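2020-08-01

Chopsticks day! I've been putting this off since April, when the drawer under the bench finally refused to close, and I want to get it all down while I still remember what I decided. Anybody else using the kitchen bench can skip to the end for the rules, such as they are.

So the problem, for those who haven't had the pleasure. We have too many chopsticks and no good place for them. They go in the drawer with the serving spoons, they work their way to the back, and then somebody wants two that match and ends up taking the whole drawer apart. Also they slide under the liner (why is there a liner? who put it in?) and come out with that sticky stuff on them from the shelf paper. I pulled the liner out this morning and threw it away. Should have done that years ago.

Went through the lot at the sink first. Washed everything in warm water with a drop of dish soap, rubbed each one down with the rough side of the sponge, just lightly, then rinsed and stood them in a tall glass by the window with the tips up. I gave them two hours. The thin ends dry fast but the square ends hold on to water, and if you put them away too soon you get that gray fuzz down at the bottom of whatever they're standing in. We had that with the old Tavard jar, a nice heavy thing with no holes in it at all, so everything sat in a little puddle. The Tavard jar is now for pencils and it's much happier.

Rejected pile: six. Four had split ends, one was chewed looking (no idea, don't want to know), and one was so bent that it rolled in a circle when I put it down. They're in the paint box for stirring. Please don't bring them back to the kitchen, they've already been in the wood stain.

Then I spread the quilted blanket over the table. I like working on it for small stuff like this, things don't roll away and they don't clatter, and the diamond stitching is handy as a sort of ruler when you want to compare lengths. Lay one along the diagonal, lay the next beside it, look at where the thick ends come to. I did a fair bit of shuffling back and forth before I was satisfied, and I had the new holder standing at the back so I could go straight from the blanket into it. 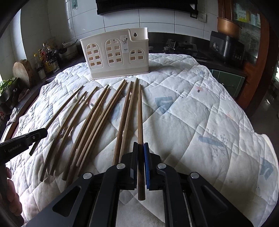 Ten on the table: nine laid out on the blanket, the dark one picked up, holder waiting at the back.

The light ones are bamboo and they're the everyday set. I thought they'd all be the same when I bought them (a big Chraibi bundle, cheap, no regrets) but once you have them side by side you see how much the grain differs. Some of them have really strong dark streaks and some are nearly plain. I tried matching them by grain for a while, which was very satisfying and a complete waste of time, and then gave up and matched them by whether they feel right in the hand. One or two have a slight curve. I kept those. A slight curve is fine if you turn it so both sticks bow the same way, and I've been eating noodles with worse.

The darker one is a puzzle. It's wood, it's a good length, and it doesn't have a partner that I can find. I looked in the drawer, behind the drawer, in the dish rack, and in the box of odds and ends from the Brirkico lunch orders. Nothing. I'm keeping it because it's a nice one, and because the minute I throw it out the other one will turn up. It can be the tester for the oil. You stand it in the pan and watch for the little bubbles, and for that you only need one anyway.

Now, the holder. I'm very pleased with it! It's cream-colored plastic, shaped like a little house, with three arched windows in the front, and the windows are made up of rows of small square holes. I picked it partly because it's silly looking, but mostly for the holes. Air gets in. There's also a taller bit at the right end with a round hole for hanging it up, which I hadn't noticed in the shop. The product sticker is still on the front. I want to get that off before it goes into service, because once it gets steamed a few times it'll go to mush and leave a gray patch forever. Plan is a hair dryer on low, peel from one corner, then a bit of cooking oil on a rag for whatever stays behind. Don't use the Hitach solvent on it, please. I used that on a plastic scoop last year and the scoop went cloudy and smelled like a garage.

Where to put it, then. Two candidates. The first is on the tiled wall near the range hood, hung from a hook, so it's right there when you're cooking. It looks good in my head. But I worry about grease. Anything that lives near that hood gets a film on it within a couple of weeks, and those little square holes would be miserable to clean, you'd need a toothbrush for every one of them. I'd also want it well clear of the electrical outlet, given that half of what goes into it will be dripping.

The second is by the sink, standing up, no hook. Less charming, but the water goes where water should go and you can drop things straight in after washing. I think I'm going with the sink for a trial and keeping the hook idea for later. If it tips over when it's full on one side I'll reconsider. I tried it with everything crammed into the left end and it felt a bit light on its feet, so spread things out between the sections if you can.

Tips up or tips down? I know there are feelings about this. I went with tips up, square ends down, same as in the drying glass. The thin ends are the part that goes in your mouth and I don't like them sitting at the bottom where the crumbs end up. Downside is you have to grab them lower so you're not putting your fingers all over the eating end. Fine. Grab them lower.

Stuff I still have to do:

Sticker off (see above).
Wipe a little mineral oil on the dark one, it's looking thirsty. The bamboo ones don't need it.
Put the serving spoons back in the drawer, they're in the dish rack right now and it's full.
Shake out the blanket and wash it, cold, by itself. The blue on it is already pretty faded and I'd like to hang on to what's left.
Check whether the drawer closes now. I was so busy with the holder I forgot to try.

Rules for the bench, short version. Wash, dry properly, tips up, spread them out. Split ends go in the paint box. If you find a dark one with no friend, leave it on the windowsill for me and I'll be delighted.

Later, same day: drawer closes. It sticks a little in the last bit, that's the runner, needs candle wax. Sticker came off in one piece except for the top left corner, still working on that with the oil.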